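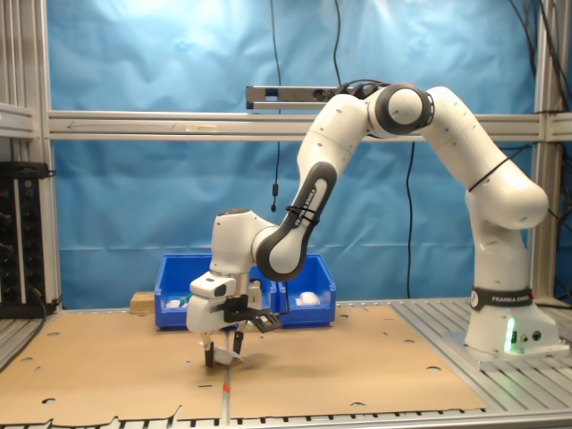
The hardest part of owning a bench robot is knowing when to leave it alone, according to one operator at Lollance, where the arm used to be restarted, re-zeroed or moved a little every time a pick went wrong. By the end of most weeks it was hard to say which change had helped and which had made things worse.

PREDBERG, 2026-03-02 - Brudano, a service company for small robot cells, today released the setup and care routine it uses on its single-arm sorting cell in Predberg. The routine is called Joly. It covers one arm, its gripper, the sensor bar over the table and the cables that run between them, and it is written for shops and labs that run a cell without a full-time robot technician.

The Predberg cell is built around a Franka Emika arm bolted to a slotted aluminum table inside an aluminum frame. The arm picks up small, light items and moves them to or from a divided plastic bin. A sheet of cardboard covers much of the table in front of the arm. Brudano treats the sheet as a wear part. It is replaced when it no longer lies flat, and the height the gripper travels down to is checked again after each change.

Joly starts with a morning check that takes 20 minutes. The operator looks at the base bolts, then moves the arm by hand through its working range and watches the cables as they go. A cable that pulls tight at any point is given more slack and tied again. Ties on the arm must be snug enough to stay put and must not sit across a joint.

The gripper comes next. The fingers are wiped with a dry cloth, opened and closed, and checked for play. The operator then runs six test picks with a soft item such as a crumpled piece of paper or cloth. If a pick fails, the operator writes down where the item was and goes on to the next one. No settings are changed until all the test picks are done.

The sensor bar is checked last. Its mount is tightened if needed, the lens area is cleaned, and the position of the bin is compared with the position saved in the program. A bin that has been bumped during cleaning is a common cause of missed picks at Predberg, and it is fixed by moving the bin back. Operators are asked not to correct for it in software.

Before this release, Brudano kept a log of the Predberg cell for more than 311 hours of running time. The log lists 49 stops. The largest group came from cables, either a plug working loose or a tie slipping down the arm. Worn finger pads were second. Faults in the arm itself made up the smallest group, and those were handed over for repair by trained service staff.

Joly also sets out what an operator should not do. Covers on the arm stay closed. Joints are not greased or adjusted on site. If the arm makes a new noise or stops in the same position twice in one shift, the cell is switched off and a service call is made.

Lollance has been using an early version of the routine on one cell. It asked for two changes, both of which are in the released version. The log sheet now has a space for the program number, and the cable check comes before the gripper check. In the early version the order was reversed, and operators were sometimes redoing the gripper test after moving a cable.

The routine is available now as a printed folder and as a file that can be edited for other tables and bins. Brudano will also offer on-site setup visits from July. A visit covers one cell and includes retying all cables on the arm, checking the sensor mount and training for the people who run the machine. Prices are given on request.

About Brudano
Brudano sets up, maintains and repairs small robot cells for workshops and laboratories. The company's test and training bench is in Predberg.

Requests for the Joly folder can be sent to the Brudano service desk in Predberg.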